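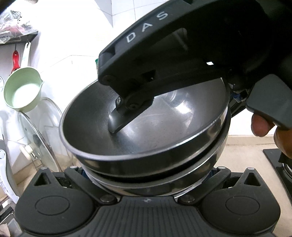 Figure 5. Hand-held gripper with its jaw inside the upper of two nested steel bowls.

4.2 Contact detection on reflective surfaces

Polished bowls were the hardest objects for the Halis perception module. Highlights on the metal move with the viewpoint, and the depth estimate often places the inner wall too far away. We therefore mask saturated pixels before fitting the rim and pass only the rim pose to the planner. The policy was trained on 108 demonstrations and tested on 80 more. Jaw opening is smoothed over 8 time steps.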